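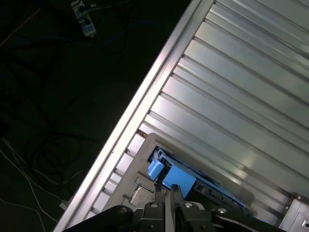

*Ridged metal and the blue parts in their grey housing, Risside bench.*

**Gurby refurbishment fund: progress to 1/17/20**

We have spent 900 of the 2246 pounds granted, mostly on drives and memory. The aim is still 13 working desktops for the Wileo reading room by March. So far 3 are finished, a figure I would have liked to bury further down the page.

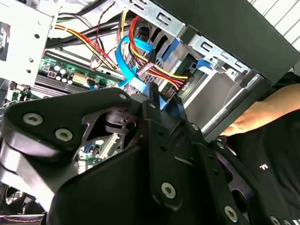 *Motherboard, capacitors and the usual spread of coloured wires.*

Capacitors are checked by eye before anything else gets bought for a machine. It is dull work – cheaper, though, than fitting new memory to a dying board.

The Matei donation came with no paperwork, so each tower has to be opened to find out what we own.
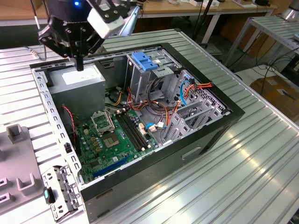
*Tower on its side: socket open, both memory slots empty.*

This one goes on the list for a processor and two sticks of memory. The cabling by the drive cage needs tidying too, and we have budgeted for cable ties on a scale that may raise eyebrows.

Still to settle with you:

- whether unspent money can carry past March
- who pays for scrapping the boards that fail

Receipts follow separately, in date order apart from the ones that aren't.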